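Plulovberg, September 2020

The district housing office in Plulovberg has published revised rules for indoor floor coverings in rented apartments. The rules replace a set of guidelines that had been in use for 20 years and cover tile, stone and sheet flooring in living areas, hallways and bathrooms. Carpet is dealt with in a separate document that has not changed.

The main change concerns the gap between a tiled floor and the wall. Installers must now leave a movement joint along every wall longer than two meters, filled with a flexible sealant and covered by a baseboard. Under the old guidelines the joint was recommended only in rooms with underfloor heating. The office said most of the complaints it handles about lifted or cracked tile come from rooms where the field was grouted tight to the wall.

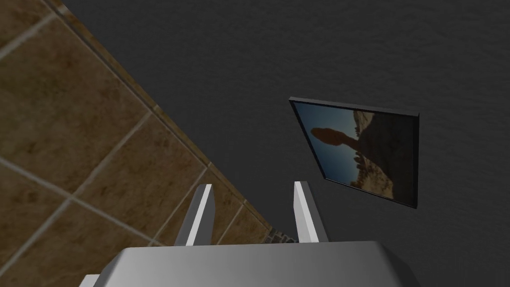
*Brown floor tile and a dark gray wall in a rendered interior.*

The rules also set a limit on how far a finished floor may depart from level. Over a two-meter straightedge, the deviation may not exceed the thickness of the gauge supplied with the inspection kit. Bathrooms are exempt from the limit within the shower area, where a fall toward the drain is required.

Noise is treated in more detail than before. Hard flooring above an occupied apartment must be laid over a resilient underlayment, and the landlord must keep the product sheet on file. Existing floors do not need to be lifted. The requirement applies when more than half of a room's floor is replaced, or when a carpeted room is converted to a hard surface.

More than 900 apartments in Plulovberg and the neighboring town of Susow are expected to fall under the rules at their next refurbishment. Landlords have 30 days after a job is finished to file a completion form. The form asks for the floor area, the adhesive used, the date of grouting and the location of each movement joint. Plans may be attached as drawings or as rendered views, provided the room dimensions are stated separately.
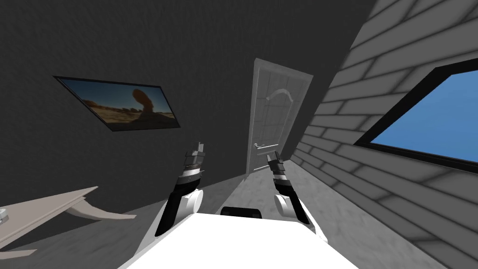 *Rendered room view with floor, walls and furniture.*

Filing is done through Kassa, the office's online payment and records system. Paper forms will be accepted at the Susow counter until April. The inspection fee is unchanged, and a second visit is charged only if the first one finds a fault in the subfloor or in the joints.

Clivus, the regional trade group for tile and stone installers, supported the movement joint rule during the comment period but asked for a longer transition on underlayment. It argued that door clearances in older buildings leave little room for an added layer. The office has kept the requirement and will allow thinner material where doors cannot be trimmed, subject to written approval before work starts.

Tenants can request a copy of the completion form for their apartment from the Plulovberg or Susow counter.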